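Tips From My Hallway Robot Build (So Far) 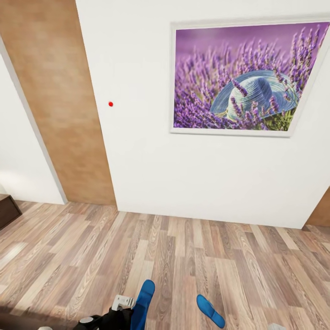

The simulated room, with the red dot on the wall and both blue feet in view.

I do most of my robot building at the kitchen table, and a fair bit of it on the laptop before I pick up a screwdriver. My current project is a small helper I call Taston, and I've been asked enough times how I set up the practice room that I figured I'd put my notes in one spot. I'm a hobbyist, so take all of it as one person's way of doing things!

Start with a plain room. My first virtual room had a rug, a sofa, a plant, a bookcase and a lamp I was very proud of, and I spent two whole evenings fiddling with the lamp. Now I keep a big white wall, a plank floor, and one picture (lavender with a straw hat, because I have to look at it for hours and I like it). You want enough stuff to tell which way you're facing and not much else.

Put a marker on the wall. Mine is a red dot on white. Pick a color that isn't used anywhere else in the room, keep it well away from the picture, and leave it in the same place for the whole project. I moved mine once halfway through October last year, forgot to write it down, and then couldn't compare anything from before with anything after. If you're doing this on a real wall, a round sticker from the office aisle is fine. Test one behind a door first, though, since some of them take the paint along when they go.

Look at it from the robot's side. It's so tempting to park the view up in a corner of the ceiling where everything looks tidy. Switch to the robot's own view and you find out how much of its own body is in the way. With Taston I can look down and get feet, arm and gripper all crowded together at the bottom, which changed my mind about where the arm should rest. I'd never have noticed from the ceiling.

Color the parts you mix up. Blue for feet, black for the arm casing, white for the gripper. Before that everything was gray and I kept editing the wrong piece. The same trick works on the bench: a dab of nail polish on each connector and its mate, and you can plug things back together half asleep.

Floors matter more than you'd think. I like planks because the seams give my eye something to follow when I'm checking whether a turn came out straight. For the real thing, run a strip of painter's tape down the hallway and do the same check. Sweep first. One crumb under a foot will have you rewriting perfectly good code (ask me how I know).

Sort screws before you need them. I bought a 200 piece assortment from Ivitz and tipped the lot into a jar, and that was a bad afternoon. A muffin tin is the best parts tray I've ever owned. Put a magnet under any cup that holds steel screws and you can bump the table without tears. Wash it very well if it's going back to baking, or do what I did and give up and buy a second tin.

Label both ends of every cable. Masking tape folded over into a little flag, ballpoint pen, done. Marker smears on the shiny kind of tape.

Cut wires longer than you think. My first arm harness came out at 166 millimeters and it looked lovely until the elbow bent. I use 200 now and tuck the slack in with a loop of hook and loop tape. Zip ties look neater, but I was snipping them off every other night.

Keep a dumb notebook. I have a Chou spiral pad that lives by the laptop, and I've filled almost 100 pages. Each run gets one line: what I changed, what I expected, what it did. Change one thing at a time! I break this rule constantly and I regret it every time.

Save the room as its own file. Keep the robot in one file and the room in another, so you can wreck one without losing the other. I name mine by what changed ("wider feet", "slower wrist"), and I can find them again without opening all of them. Names like "final2" are no help at all a month later.

For the real hallway, go slow. Shoes on, pets in another room, and something soft on the floor where the robot would land if it tipped. An old yoga mat is good. I keep the off switch on a long lead in my left hand, and I practice hitting it before the robot moves at all.

A quick word on glue, because somebody always writes in. I use the Prustano two-part stuff on the foot covers and let it sit overnight, clamped with clothespins with wax paper in between. Skip the wax paper and you'll be gluing clothespins to your robot. Next on my list is the wrist joint, which squeaks, and I'll add a section once I've figured out what to put on it.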